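Himby: a data card for a small pile of clothing care labels

Last edited April 1, 2024. Maintained, when it is maintained, by Keisha Whitfield and Hollis Yazzie.

What you get

Himby is a table of 1,663 garment care labels, typed out by hand and sorted into something a computer can read without crying. Each row is one label from one garment. If you have ever wondered how many ways there are to tell a person not to tumble dry, you have come to the right place, and I am sorry for you.

The table comes in one file, labels.csv. A second file, symbols.csv, matches the little pictograms (the tub, the triangle, the square with a circle in it) to plain words. The third, notes.txt, is mostly Hollis arguing with himself about hyphens. It is left in because two of the arguments affect the data.

Why

Keisha ran the mending table at the Gallagher Street thrift store and wanted to know whether she could wash donated sweaters together. The labels did not agree with each other. Some did not agree with themselves - one cardigan said both "machine wash warm" and "hand wash only," on the same side of the same tag. She started a spreadsheet. Spreadsheets, like cats, tend to stay once fed.

Columns

label_id: a number. Gaps are rows we threw out. Please don't write to us about the gaps.
garment: one of 16 types. "Top, other" is doing a lot of work.
fiber_text: the fiber content as printed, spelling mistakes kept.
fiber_main: the largest fiber by percentage. Ties go to whichever was printed first.
wash, bleach, dry, iron, dryclean: the instruction in plain words, or blank if the label says nothing.
extra: anything else on the tag, such as "wash before wear," "reshape while damp," or "remove promptly." Promptly is not defined.
legible: yes, partly, or no. A "no" row still has the garment type and sometimes a guess at the fiber, marked with a question mark.
typed_by: initials.

How it was put together

Labels were read off garments on the donation racks and typed in directly. Anything hard to read went to a second person, who typed it again without looking at the first try. Where the two versions differed, Ezekiel Lindqvist picked one. He has good eyes and no interest in discussion.

About 50 rows came from Danjuma Abubakar's own closet, added when the racks were thin one July. They are marked "home" in the extra column. They lean heavily toward wool and should be dropped if you plan to say anything about how common wool is.

Known problems

The symbols are a mess. Older tags use dots for iron heat, some newer ones print the temperature, and a few use a drawing that none of us could place. Those are coded "unknown symbol" and described in notes.txt as best we could manage.

Red and other strong colors carry the "wash separately" warning far more often than pale ones, but there is no color column. We talked about adding one and got as far as whether "rust" is a red. See the hyphen file for the mood of that meeting.

Washed-out labels are undercounted. A tag that has gone completely blank was skipped in the first batch and recorded as legible = no in every batch after that. The first batch ends at label_id 300-something. Hollis says he will check.

"Dry flat" and "lay flat to dry" are merged. "Line dry" and "drip dry" are not, and should not be, and Tavion Park will explain why at length if you let him.

Uses

Fine for class projects, sorting practice, charts, or settling a fight with a roommate. Not fine as laundry advice. The table records what labels say, and the mending table has a box of felted sweaters showing how far that will get you.

Changes

Version 3: merged the flat-drying wording, fixed the percent signs, added the legible column.
Version 2: renamed from Borus to Himby after we found an old folder already called Borus with somebody's taxes in it.
Version 1: existed.

Still to do

Split "top, other" into types a person would recognize.
Decide whether to fold in Zama, Tavion's separate list of mattress and pillow tags.
Find out where the first batch ends.

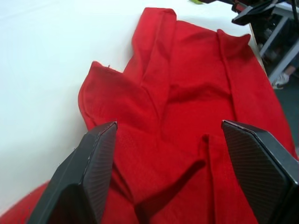
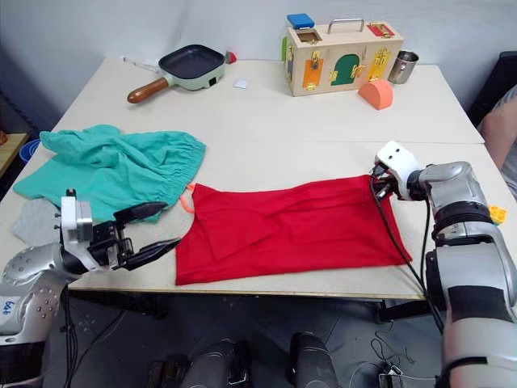
Red cloth on a white tabletop, two views.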